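We use cookies to remember your preferences. Accept all | Manage

Rosário Louro
Thread, March

1/ A short thread on how our tool-hanging robot at the Pladthorpe shop spent an entire night doing its job perfectly, according to itself. 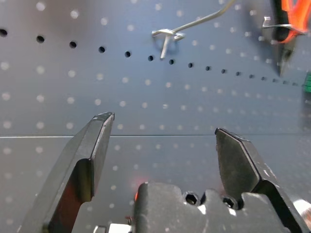
2/ The job
Take a hand tool off the bench, carry it to the pegboard, hang it on its wire hook, open the fingers, back away, repeat. My nephew does this for a dollar a tool and complains less than the controller.

3/ What the log said
100 hangs attempted, 100 hangs completed. I brought this number to the morning meeting. I put it on a slide. The slide had a green check mark on it.

4/ What the floor said
Tools. More than 7 of them, in a heap under the board, with one pair of snips standing point-down in the rubber mat. Pilkington photographed the snips and made them his lock screen.

5/ So the robot was letting go early. The hook was a little farther away than it believed, and the handle would touch the wire, slide off, and drop. It then recorded a success, because "success" meant "fingers opened." I wrote that line. I remember being pleased with how short it was.

6/ Why was the hook farther away? The evening crew had moved a few hooks over to make room for something. Perfectly reasonable thing to do with a pegboard. It is the whole idea of a pegboard.

7/ The arm is supposed to find the hook with the wrist camera before each hang. It did look. Then it found a hole it liked, decided the hook must be there, and went ahead with great confidence. You try picking one hole out of that many at 2 in the morning.

8/ The part I'm less funny about: the light curtain was muted. Somebody had muted it during setup so we could lean in and nudge the board, and it stayed muted all night with sharp things falling out of the air. No one was in there. I'd like a better safety system than that.

9/ For the record, the somebody was me.

10/ Changes so far
- The mute times out after 3 minutes and the beacon flashes the whole time
- After the fingers open, the arm backs off and checks that a tool is still hanging there
- Two misses in a row and it stops and waits for a person
- Snips and anything else pointy are off the list for now

11/ Wusance, who sold us the cell, asked if we had considered not moving the hooks. We have considered it. We're going to move the hooks.

12/ Reran it with the new check last night. It stopped after 2 tools and sat there with the beacon going until I came in. Best night it's had - I slept badly, but that's separate.

13/ Pilkington still has the lock screen. Snips are fine, mat has a hole in it.

More from Rosário
The Rorkau conveyor and the missing glove
Things I have zip-tied "for now"
Why the beacon is orange: a short argument

Back to top | Contact | © Rosário Louro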